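Ticket 697 – zip bags won't stay shut at one end
Product: Grenent clear zip-top bags, red seal
Status: Open, waiting on reply

What's going on

Hi again! I wrote in through the chat box in December and it timed out on me, so I'm starting over here. I bought a box of the Grenent bags from the Polthorpe store to sort out my craft drawers (beads, snaps, buttons, all the little stuff that ends up on the floor) and I keep getting bags that close fine for most of the way and then pop open near one end. I press it, it clicks, I pick the bag up and beads go everywhere. Not fun in bare feet.

So far 5 bags have done this. The rest of the box seems OK, though I haven't filled them all yet.

What I've tried

1. Emptied the bag, turned it inside out and wiped the track with a dry cloth. There was some glitter in there, so I had high hopes. Same thing happened.

2. Washed one in warm soapy water and left it open on the dish rack overnight. It closed better for about 3 days and then went right back to popping.

3. Ran the seal shut from the other direction, starting at the bad end. This one helps a little, but you have to pinch really hard and my thumbs are complaining.

4. Laid a bag flat on the white table, empty, to get a proper look at the seal. The red strip is straight most of the way along and then there's a small kink toward the right. The clear plastic just above the strip is crinkled too, and I can't decide if that's normal for these or part of the problem.

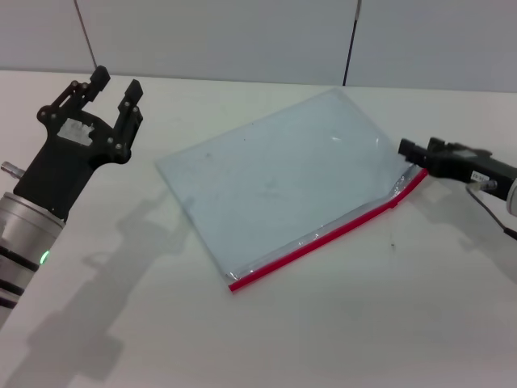 5. Put one under a stack of cookbooks for a night to flatten the strip. It looked nicer in the morning, I'll give it that – still opened up as soon as I put snaps in it.

Other stuff you asked for last time

The box was stored in a hall closet, nowhere near a heater. I don't have the receipt anymore, but the box has Clutgate printed on the bottom flap if that tells you which batch it is. I've never put them in the freezer or the microwave. I also have 4 of the older Jakab bags from years ago, and they all still close with one swipe, same drawers, same beads.

What I'd like

Could you tell me whether a kink in the strip can be fixed at home? I'm happy to try a warm iron through a towel, but I don't want to melt anything, so I'm holding off until I hear from you. If it can't be fixed I'd love a replacement box. And do you want the bad ones mailed back? I've kept them all in a shoebox, just in case.

Email is best for me, or call after 4 in the afternoon. Thanks so much!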